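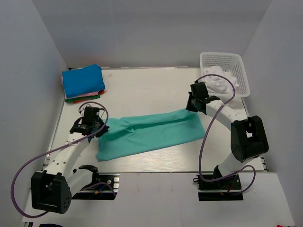 Walking the Mukance coast path, north to south or south to north?

pebblefoot
Joined May 2018

Hi all, first post so go easy on me! My sister and I finally have two weeks off together and we want to walk the Mukance coast path, all of it, starting up at Wudeck and finishing in Pekia. The little guide booklet I bought says go north to south "for the views" and leaves it at that. A guy at work did it the other way and says the booklet is nuts. We're decent walkers (we did a week in the hills in February and only argued once) but neither of us likes a huge climb on day one. Which way would you go? Also, is there anything worth stopping for in the middle, or do people just march through?

gullible_travels
South to north, every time. You get the sun on your back and the wind mostly behind you, and Wudeck is a far nicer place to end up. It has a harbor, two bakeries and a beach you can fall down on. Pekia is fine but you finish next to a bus depot. I sat on a curb there eating a squashed sandwich and felt robbed.

oldmapdrawer
Have to disagree with gullible. Going south to north you hit the stairs out of Pekia straight away, 241 of them, with a full pack and cold legs. My knees still bring it up. Going the other way you get two easy days along the dunes first, and by the time you reach the big headland you've got your rhythm.

And the wind thing depends on the season! In spring I had it in my face the whole way walking north.

gullible_travels
241 steps is ten minutes of grumbling. You then have the best cliff stretch on the whole coast before lunch, while you're still fresh enough to look at it. I've met so many people coming the other way on the last day who were staring at their boots.

oldmapdrawer
Ten minutes for you maybe. And coming DOWN them at the end with the town laid out underneath you is the best bit of the trip, bus depot and all.

saltandvinegar88
Can I put in a word for the middle? Everybody rushes Naidoo and it's the part I dream about. It's a fishing village with one street, and if you walk out past the chapel there's a path up to the lookout at 629 meters. It isn't on the main route so you need a spare half day. I went up early, had the whole thing to myself apart from some goats, and could see both ends of the coast. Go up before breakfast if you can stand it, the cloud tends to roll in later.

On direction I'm with oldmapdrawer, but only just.

pebblefoot
Ooh, a lookout. The booklet gives Naidoo one line and that line is about parking. Is there somewhere to stay there or do we need to carry a tent?

saltandvinegar88
There's a guesthouse at the top of the street, green shutters, and a couple of families rent rooms. I paid 4,000 in local money for a bed, dinner and a packed lunch the size of my head. Cash only, and the nearest machine is back in Wudeck, so load up before you leave. Call ahead. I turned up without booking and got the last bed, which had a dog on it.

lateferry
Slightly different view: don't do it all. The stretch just south of Naidoo follows the road for most of a day and it is dull dull dull, trucks and a cement works. Take the local bus, save your feet, and use the day for the lookout. My wife and I did that and we have no guilt whatsoever.

gullible_travels
Nooo, skipping a section! I'd always wonder about it. There's a nice old bridge on that bit too, a little way past the cement works.

lateferry
We saw the bridge from the bus :)

oldmapdrawer
For once I'm with gullible, walk it. But get it over with early in the day, there's hardly any shade and the only cafe shuts after lunch. Fill your bottles in the village.

pebblefoot
You're all wonderful, thank you. I read this out to my sister over dinner and she voted north to south as soon as she heard about the stairs, so that's settled. We'll do two nights in Naidoo so we can get up to the lookout. Still arguing about the bus (she's for it, I'm not). One more thing while I've got you, does anyone know if the dunes are okay in trail shoes or will I be emptying sand out every five minutes?

saltandvinegar88
Trail shoes are fine, I wore mine the whole way. Get a pair of those short stretchy gaiters if sand drives you mad. Or just go barefoot along the waterline when the tide's out, that's what I did for most of the second morning.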